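Bin liners, litres and the gap between them

I have been keeping notes on kitchen bin liners since June, mainly to find out why a bag sold for my bin so often fails to stay on it.
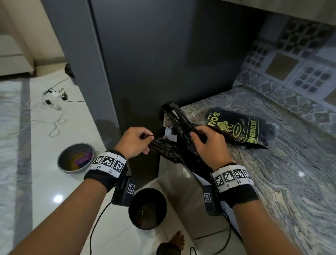
The usual measure of a liner is its volume in litres. It tells you very little about fit. Two bags of the same volume can have quite different mouths, and it is the mouth that has to go over the rim. Measure round the outside of the rim with a piece of string, then halve the result. That is the smallest flat width that will go on without stretching. My Petridis bin is 136 cm round, so I need 68 cm flat, plus a little slack for folding over.

The second figure is thickness. It is given in microns on some rolls and left off on others. Where it is missing, you can work it out from the weight, provided you have kitchen scales and know the plastic. For thin polythene I use a density of 0.92 grams per cubic centimetre. Weigh several bags together, as one bag is too light for most scales to read well.

Thickness is only part of it. The Asex bags are thicker than the Wasent ones but have a flat seam along the bottom, and the load hangs from the two corners. The Wasent bags have a star seal, where the base is folded in before it is welded. This spreads the load and leaks less, though the folded base takes up some of the depth. Allow for that if your bin is tall.

Handles are a separate matter. Tie handles are cut from the same film as the bag, so the stated volume may include plastic you cannot fill. Drawstrings avoid this but cost more, and the Pandis type tends to tear at the slot if lifted on one side.

I now buy Wasent in rolls of 100 and store them upright in the cupboard under the sink. Next I want to compare the recycled film with the ordinary sort – same width, same seal – but the shop has only had one of them in stock.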